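Plevenar hand-held gripper, first version: two months of collecting with it

We bought two of these in January to replace a pair we had printed ourselves. Our group records people doing small table tasks by hand, and those recordings become the training examples for a pick-and-place policy. The tool is a pistol-style handle with a trigger, two parallel fingers, and a mount for a small camera that looks down over the fingers. The camera is not included. Each gripper cost us 485 dollars before shipping.

I'm writing this after 2477 recorded episodes, nearly all of them done by Jocelyn Baluyot and me. Most were cups, with some boxes, sponges and cable ends toward the finish.

Assembly

The kit arrives half built. You attach the finger pads, run the trigger line and set the tension. The printed guide covers the first two well and gives the third one sentence, so expect to redo it. On our first unit I set the line too tight and the fingers would not open all the way, which I only noticed on wide cups. Backing the screw off a turn and a half fixed it.

The threaded inserts in the bars are a good choice. We move the camera mount between units often, and the screws still go in straight and hold. On our printed version we were stripping holes every couple of weeks.

Grip

The pads are the best part. They are dark gray, rubbery and faceted, and they hold a smooth tapered cup with very little trigger force. Tapered cups were a problem for our old flat pads, which tended to let them slide down and out. With these, Jocelyn and I get the cup up on the first try most of the time, and a failed grasp usually comes from where we put the fingers.

Opening width is enough for a normal tumbler and not much beyond it. If your cup is wide at the mouth you have to come in fairly square. That is a nuisance in a long session, though it does make the demonstrations more consistent.
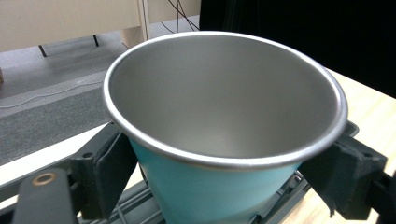
Metal tumbler held just under the rim, seen from the gripper's camera.

That view is a fair guide to what your model will be working from. With a big cup in the fingers, the cup takes up a lot of the picture and hides much of what is behind it. For picking up this is fine. For placing, you want to plan the approach so the target stays in sight until late in the move. We started coming in from the side for the last part of each placement and the trained policy got noticeably better at setting things down. A wider lens would help too, and the mount has room for one.

Wear

Pad wear is my main complaint. The edges get scuffed and the material starts to fray at the corners. It hasn't hurt the grip so far, but the pads are in every single recording, and a model can pick up on how they look. We now swap both pads together and note the change in the session log. Replacement pads come only in full sets, and our second set took most of a month to arrive.

The trigger return spring on one unit went soft and Plevenar mailed a new one without an argument.

Comfort

With a camera on it the tool is front-heavy. I can do 100 episodes in a sitting and then my wrist wants a long break. Rosalinda Villanueva has smaller hands and found the trigger reach too long, so she did one Wednesday afternoon with it and went back to labeling. An adjustable trigger would fix this. A foam sleeve on the handle helps a little.

Compared with others

We had a Grenard on loan last year. It is lighter and the trigger is nicer, but the fingers have side play you can feel, and that shows up as noise when you try to work out how far open they were. The Plevenar fingers stay parallel. The Dolgate is sturdier than either and costs a good deal more. If you mostly collect heavy objects I would look at that one first. I have not used the Pešek, so I can't say anything about it.

Things I would change

A trigger that adjusts for reach.
Pads sold singly, in a tougher material.
A proper page on line tension in the guide.
A place to clip the camera cable - ours is held down with tape.

Would I buy it again? Yes, for cups, small boxes and similar items. The recordings are clean, the finger opening is repeatable from one session to the next, and the repairs we needed took minutes. Order a spare set of pads with it, and check the full opening on your widest object before you start recording.

Four out of five.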